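5.3 Does the success rate mean what we want it to mean?

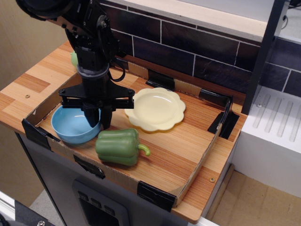 Figure 4. Tray task, toy kitchen setup. The gripper is at the bowl; the pepper and the plate are the other two objects.

We are less confident in the tray results than Table 3 might suggest. The policy trained on 2,000 demonstrations beats the Nesley baseline on all object layouts, and it would be easy to stop there. But a trial counts as a success whenever the target object ends up in the goal region, and that rule forgives a lot. A bowl that is dragged to the goal scores the same as a bowl that is lifted and placed. Luuk De Haan went back through the rollout videos with a stricter rule, under which the object must leave the tray floor, and the gap between the two methods shrank on every layout. On 2 of them it vanished.

The second problem is the layouts themselves. All 6 were chosen by the people who collected the training data. We tried to avoid familiar arrangements, but we have no measure of how well we did. Earlier work on Marras reported a similar gain that did not hold up when an outside lab picked the positions, and we see no strong reason to expect better luck.

Language conditioning is also hard to judge from this task. With so few objects in the tray, a policy that ignores the instruction and goes for whatever is nearest will sometimes look obedient. Shuffling the instructions at test time lowered the score by less than we had hoped. Jozef Willems reads this as a weak grounding signal. The other authors think it may be no signal at all, and the Flalleck evaluation in Section 6 does not settle the matter.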